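Courses > Household Skills > Week 2 > Small Items and Baskets

Handout 2: Toiletries in the wire basket
Prepared by Silvia Štefanec

Today we work with the small things of the bathroom shelf. Please read these notes before the practical, which takes 20 minutes. A toothbrush is kept in a clear bag, and the bristles should stay at the top. 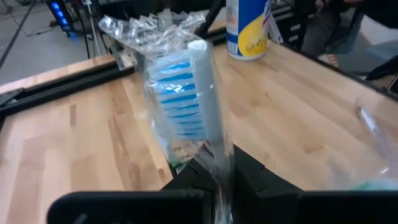 Photo: Kulon teaching collection

The bag is thin and it folds easily, so hold it by the lower part and do not press on the head. If the colour of the bristles is visible through the plastic, you can find the right brush without opening anything.

Next is the basket. Put it in the middle of the table, where you can reach it from both sides. Small round items go near the front.
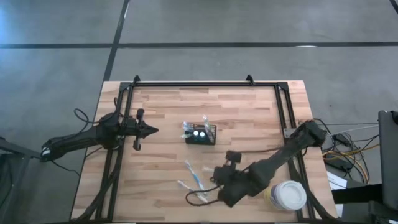 Fig. 2. Wire-mesh basket with two small round white items.

Tall things should stand behind the small ones. Do not fill the basket to the rim, or the bags will catch on the wire.
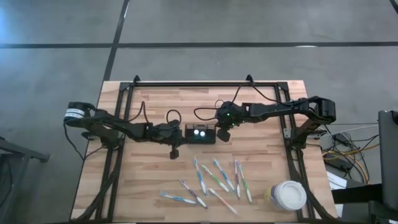 Fig. 3. The black basket on the wooden tabletop.

For September: bring a list of what you keep in your own basket at home, and write beside each item how often you use it.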